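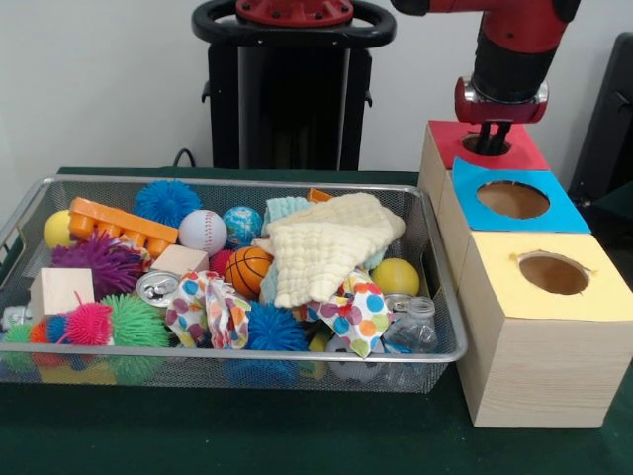
Mesh tray on the left, three wooden boxes with colored paper tops on the right.

Sorting small toys into boxes with holes

A shallow wire basket is a good first stop for small toys picked up off the floor. Sand falls through the mesh, and you can see most of what you have. Tip everything in and sort it later at a table.

Cut each paper top 6 inches square and glue it down at the edges. Trace a jar lid for the hole and cut with a craft knife. Use a different color for every box: red for soft animals, blue for balls, yellow for blocks. 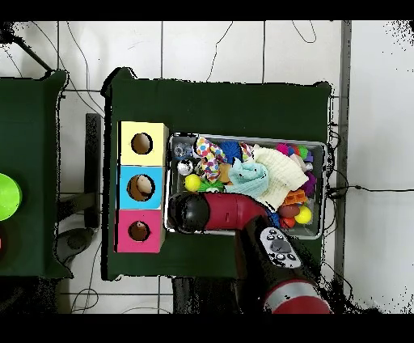

Washcloths and other fabric should come out first, as small things get caught in the folds. Shake each one over the basket. Spiky rubber balls pick up lint and need a rinse in warm water with dish soap, then 5 minutes on a towel.

Anything too big for the hole stays in the basket.

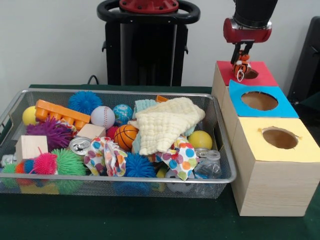
Tiger plush over the box with the red top.

Paper tears around the hole after a while. Clear tape on the underside helps, or switch to thin felt. Our last paper set was replaced in June.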